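Revision of 5/17/19. Replaces the August issue. Prepared by Finn Fuchs; reviewed by Zaid Hourani, Trilville site.

## 4. Setting Up the Pronetau Gas Monitor in a Chemical Storage Room

This section covers mounting, wiring, and first power-up of the Pronetau wall unit in rooms where fertilizer, oxidizers, or other bulk chemicals are kept. Alarm relay programming is in Section 5. Sensor replacement is in Section 7.

Read the whole section before drilling. Two of the steps (4.2, step 3 and 4.3, step 6) can't be undone without a new back plate.

### 4.1 Before you start

You need:

- the wall unit, with its back plate and four anchors
- one sensor head for each gas to be monitored
- shielded cable, two pair, no longer than 50 meters per run
- the calibration cap and a bottle of test gas in date
- the room's current inventory sheet

Check the inventory sheet against the labels on the sensor heads. A head marked NH3 reads ammonia only. It will not respond to nitrogen dioxide, and a room that holds ammonium nitrate needs both heads fitted.

> **CAUTION:** The wall unit is not rated for rooms classed as explosive atmospheres. If any part of the room carries that rating, mount the unit outside and run only the approved sensor heads inside.

### 4.2 Mounting the back plate

1. Choose a wall that can be reached from the door without passing between stacks or bins.
2. Hold the plate with the arrow up. The display should end up at eye level.
3. Mark and drill the four holes. Remove the adhesive strip and press the plate to the wall. The strip bonds at once.
4. Fit the anchors and tighten the screws by hand. Do not use an impact driver.
5. Feed the cables through the lower gland — not the side gland, which is reserved for the relay output.

Sensor heads go where the gas goes. Ammonia is lighter than air, so its head belongs near the ceiling. Nitrogen dioxide is heavier, and its head belongs near the floor, clear of splash and sweepings. Keep both away from supply vents, door gaps, and direct sun.

**Note:** In rooms with a Petridis exhaust fan, place one head in the path between the stored material and the fan. Air in the far corners of these rooms moves slowly, and a head placed there will alarm late.

### 4.3 Wiring

1. Lock out the supply at the breaker and tag it.
2. Confirm that the supply is dead with a meter.
3. Connect the supply to terminals L, N, and the ground stud.
4. Connect each sensor head to its own channel, red to +, black to −, white to S.
5. Ground the cable shield at the wall unit end only. A shield grounded at both ends picks up noise from motors and will cause false readings.
6. Set the channel jumpers, then snap off the unused tabs. Leave the tab for channel 4 in place if a temperature probe will be added later.
7. Close the cover and tighten the glands.

Unused channels must be switched off in the menu as well as on the jumpers. A channel that is on with no head attached shows fault code 399 and holds the yellow lamp on.

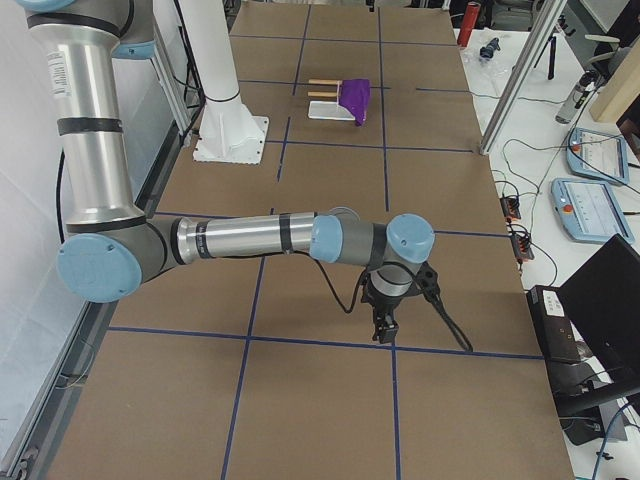 How long does a new sensor head need before its reading can be trusted? Allow a full shift under power, and do not calibrate or sign off the room before then.

The reading may drift during warm-up. It can also go slightly below zero, shown as a minus sign and a flashing decimal point. Leave it alone. Zeroing the head at this stage stores a wrong baseline that must be cleared from the service menu.

### 4.4 First power-up

1. Remove the lockout and switch on at the breaker.
2. Wait for the self-test. All three lamps light, the horn sounds once, and the software version appears.
3. Enter the room number and the date.
4. Assign a gas to each active channel. The unit will not accept a gas that doesn't match the head.
5. Set the warning and alarm levels from the site's own exposure plan. The factory levels are placeholders and are not meant for use.
6. Press and hold SAVE until the green lamp blinks.

If the horn keeps sounding after the self-test, press MUTE and read the code on the display. Code 400 means low supply voltage. Check the terminals first, then the breaker. Any other code is listed in Appendix B.

### 4.5 Bump test and calibration

Run a bump test on each head after warm-up, and again whenever the room's inventory changes.

1. Tell the control room that alarms are being tested.
2. Fit the calibration cap over the head.
3. Open the test gas valve one quarter turn.
4. Watch the display. The reading must pass the alarm level, and the horn and red lamp must come on.
5. Close the valve, remove the cap, and wait for the reading to return to zero.
6. Write the result in the room log with the bottle number.

If the reading settles at less than 100 percent of the value on the bottle label, choose CAL from the menu and follow the prompts. A head that fails calibration twice is to be replaced, not adjusted further.

> **CAUTION:** Do not breathe on the head or use lighter gas as a quick check. Either can damage the cell, and neither proves that the alarm works.

### 4.6 Linking to the Pistine panel

Sites with a Pistine fire panel can take the red alarm as a dry contact. Use the side gland and terminals R1 and R2. The contact opens on alarm and on loss of power, so the panel will report a trip each time the wall unit is switched off for service. Isolate the input at the panel first.

The link carries one signal for the whole unit. It does not tell the panel which gas is present or at what level. Post the channel list next to the panel where the responding crew can read it before entering, and replace the list whenever a head is moved or changed.

Keep the completed room log sheet with the site emergency plan. Continue to Section 5 to set the relay delays.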